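February
Aileen Macapagal, Equipment Planning, Podorton site

Progress report on the handling cell, second period

This report covers spending and purchase planning for the handling cell at Podorton. It goes to Dexter Samonte for the capital review and to Llinos Jarman for the grant record. The arm, controller and workbench were bought in the first period and are not discussed again except where they affect the budget.

Gripper and finger sets

The cell runs one parallel gripper. The plan approved last year allowed a single set of fingers for the full grant term. We now think that was too low. Edge wear matters more on light, thin-walled and flexible items than on boxes, and most of the remaining test list is light items. Silvan Koller has asked for finger sets to be treated as consumables with their own budget line.

We requested quotes from Eltari and Juretti for six replacement sets. Eltari quoted 133 dollars per set with no minimum order. Juretti quoted 147 dollars per set, including mounting screws and a dimensional check sheet. The mounting pattern is the same for both. We recommend Eltari for the first order, with one Juretti set bought for comparison if the review allows it.

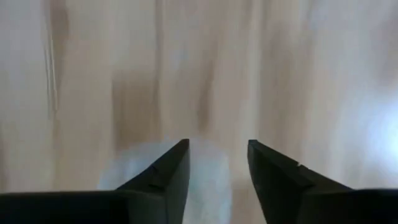 Inspection of the fingers is at present informal. Operators look at the tips at the start of a shift and write a note if something seems wrong. From next period the check will be done at fixed intervals and entered in the maintenance log, with the tip edges recorded separately for left and right. Consolacion Maglaya has drafted the log sheet. A set will be replaced when damage reaches the contact face. Nicks on the outer slope will be recorded and left alone.

Wrist camera

The wrist camera stays in the plan. Motion blur and glare from the bench top both reduce the number of usable images, and translucent items are the hardest case. Two fixes were priced. A diffuser panel for the overhead light can be made in our own shop for 50 dollars in material. A camera with a shorter exposure would need a new bracket and new cabling, and Marquez has not yet returned a firm price. We propose to fit the diffuser first and hold the camera purchase until the effect has been measured.

A matte mat for the bench was also considered. It would cut reflections, but it changes the friction under the items and would make earlier runs hard to compare. It is not requested.

Schedule

The diffuser will be fitted on a Saturday so that weekday runs are not interrupted. Finger sets can be ordered as soon as the new line is approved. The camera decision moves to the next period.

Requests to the review

1. Open a consumables line for finger sets and approve the Eltari order.
2. Approve shop material for the diffuser.
3. Carry the camera allowance forward unspent.

Open item: the spare parts shelf has no assigned cost center. Dexter Samonte to confirm which one applies before the order is placed.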